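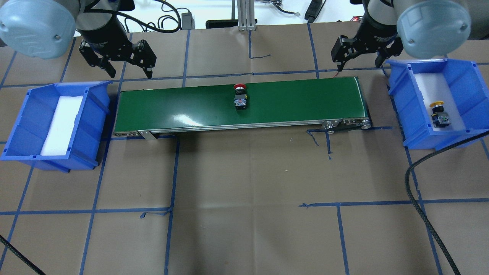 Do I need a master's before applying for field technician jobs?

Asked 10/11/2021 in Careers and Study

I finished a biology degree this summer (mostly ecology and statistics) and I want to do outdoor survey work, ideally freshwater or wetland birds. Nearly every posting I find wants "previous field experience" and a lot of them list a master's as preferred. I have one summer of stream sampling with my college and that's it. The master's I looked at, in Wullport, would put me well into debt, and I'd have to move.

Should I apply for jobs anyway, or do the degree first? I can drive, I don't have a dog or kids, and I'm fine with short contracts. I also don't know how to write up the stream sampling on a resume because it was part of a class.

3 answers

Answer 1 (accepted)

Apply now. "Preferred" on a seasonal technician posting means they will take it if they get it, and for the pay they offer they often don't. I've hired for wetland surveys out of Tinley for 8 seasons and most of the people I took on had a bachelor's or were still working on one.

What I look at first is whether the person has worked outside for a full season and come back with usable data. Your stream sampling counts. Don't list it under coursework. Give it its own heading with the dates, the method you used, how many sites, and what you did yourself – set the nets, ran the meter, entered the data. If you learned to identify anything to species, name the groups. "Aquatic insects to family" tells me a lot more than "strong identification skills."

Other things that help on a resume:

A clean driving record, and say so if you've driven a truck or towed a trailer.
Wilderness first aid. The course takes a weekend or so.
Any mapping software, even if it was only one class.
Bird work specifically: point counts by ear. You can start learning songs over the winter from recordings, and by spring you'll be ahead of a lot of applicants.

Timing matters too. A lot of summer jobs get posted between late fall and early February, so you're asking at a good time. If you wait until April you'll be picking through what's left.

On the master's, I'd hold off until you've done two seasons. You may find you hate waders. Also look for positions where the department covers tuition in return for teaching or lab work. I would not pay full price for one in this field unless I had a particular job in mind that required it.

Edited to add: contact people before the posting goes up. A short email in the fall with your resume attached is fine, and I read all of mine.

Answer 2

I went the other way and did the master's first, at Lillcombe. It was OK. I got a lot of statistics out of it and my advisor knew people, and that's how I got my current job. But I was funded. Some of my classmates weren't and they are still paying.

If you want to lead projects or write the reports you will probably need one eventually. For technician work, no. Check the housing before you take anything. My first contract paid 400 a week and the bunkhouse came out of that, so read the whole posting.

Answer 3

Try the Gezer reserve, they take on seven seasonal people every year. I think the deadline was in September though, so maybe for next year. Not sure if they do birds.

Was this page helpful? 535 people found it helpful.

Related questions
Can I list unpaid field work on a resume?
What boots do you wear for marsh surveys?
How to ask a professor for a reference after a year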